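Careers > Operations > Practice and Standards > Practice Writer, Two-Arm Handling (ref. 1551)

Practice Writer, Two-Arm Handling

Vallon is hiring a practice writer to keep our handling rules for two-arm robots in good order. The job is full time and on site at our Fesness building. You would start in June.

We run two-arm robots on everyday upkeep work in offices: changing bin liners, wiping surfaces, picking things up off the floor. Each of those jobs has a practice sheet that says what the work area may contain, how hard a gripper may press, when the operator has to stop, and how the run gets written up. There are 329 sheets in use. Many were written by the engineers who first set up the task, and they do not agree with each other on basic terms. One sheet says "clear floor" and means no cables. Another uses the same words and means no objects at all. Operators have to guess, and they guess differently.

The practice writer fixes this. You would watch runs, talk to operators, rewrite sheets, and get them signed off. You would spend more time on the floor than at a desk, especially in the first months.

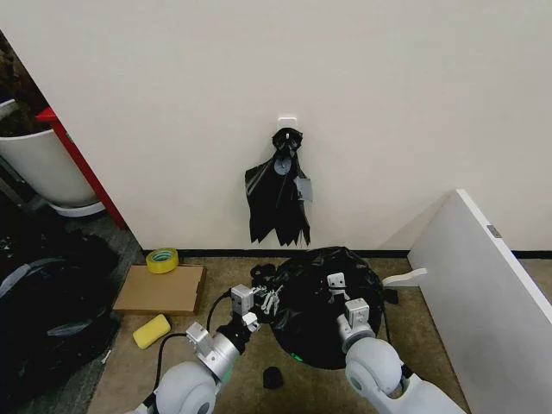

Practice and Standards Group, Vallon Operations

Bin liner work is the first set you would take on. It covers fitting a bag over the rim with one gripper holding the plastic down, and it touches most of the rules that give us trouble: thin film that bunches up, cables near the arms, small items left on the carpet within reach. The current sheet is four pages long and nobody reads past the second.

What you will do

- Rewrite practice sheets so that an operator can follow them without asking what a word means.
- Keep the shared list of terms and settle disagreements over it.
- Sit in on at least 12 runs a month and note where the sheet and the work part ways.
- Check new sheets against our site safety rules and against whatever outside standards the safety lead says apply.
- Review stop reports. If the same stop keeps coming up, find out whether the sheet, the setup or the training needs changing.
- Retire sheets that are no longer used. This has not been done in a long time.

What we need from you

You should have written procedures, work instructions or test methods that other people had to use. It does not have to have been in robotics. People have come to this group from hospital cleaning, print shops and aircraft maintenance. You need to be able to stand for long stretches, work near moving equipment under our lockout rules, and tell an engineer that a sheet is not ready.

It helps if you have run a teleoperated arm or worked as a robot cell operator. It also helps if you know Zokell, the system we keep the sheets in, but we will train you on it. You do not need to write code.

Who you will work with

The group has four people. You would report to Rhea Sebastian, who leads practice and signs off every sheet. You would also work with the operators on both shifts and with the safety lead in the Zürcher building across the lot.

Hours and pay

Regular hours are 7:30 a.m. to 4:00 p.m. You would cover part of the late shift one week in each month so that those operators get the same attention. Pay is set by grade, and we will tell you the grade and the range on the first call. Health coverage starts on your first day. Safety shoes are paid for.

How to apply

Send a resume and one procedure you wrote, with anything private taken out. Put 1551 in the subject line and address it to Rhea Sebastian, Practice and Standards. We do not need a cover letter. If we want to go ahead, there will be a phone call and then a half day on site, where you will watch a run and mark up the sheet for it. We pay for that half day.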